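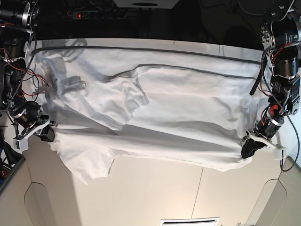
Speaker notes — evening talk, cycling club room, Thu 16 January

Start when the door is shut. Say hello, say who I am, say questions at the end.

1. What the ride was
Fornmont to the coast at Pesonen, last July, alone, to raise money for replanting the river bank at Polline. Eleven days on the bike. The bank lost most of its trees in a flood and the soil has been going into the water ever since. Explain where Polline is. Half the room will not know.

2. Why a bike
The planting group had already tried a raffle and a bake sale. I can't sing and I don't own anything worth selling. I can ride slowly for a long time. Sponsors paid per tree, and each tree was tied to a stage. Keep this short.

3. Getting ready
I trained for 15 weeks, mostly before work. Long ride on Sundays. Say what went wrong: I did too many flat miles and no real climbing until the last month. My knees paid for it on day three.
Load was 38 pounds at the start. I mailed a good part of it home from Driltano — second pair of shoes, big lock, the stove I never lit.

4. The road
Driltano pass. Walked the top section. Tell them so.
Headwind across the plain, two days. Slept in a school gym, then in a bus shelter.
Broken spoke outside a village with no shop. Anneli Mäkelä drove out with a wheel from her own bike. She is in the second row, ask her to wave.
Drink of water, pause.

5. The money and the trees
Enough came in for the lower bank. Alder and willow, planted in the fall by people from the group. Read out the thank-you list here, slowly, and check the spelling sheet for how to say the names.
The upper bank is not done. The landowner has agreed to it in writing.

6. Next time
Same route in the other direction, with a group of up to 18 riders. Must be able to carry their own gear. No racing. Sign-up sheet is on the table by the coats. A deposit is not needed until the route is settled.

If there is time: the story about the goat and the bread.
If there is not: skip to questions.

Questions they will probably ask: tires (wide ones, two punctures), food (bread, cheese, canned fish), was I scared (on the tunnel road, yes).

Hand the mic back. Chairs need stacking before we leave.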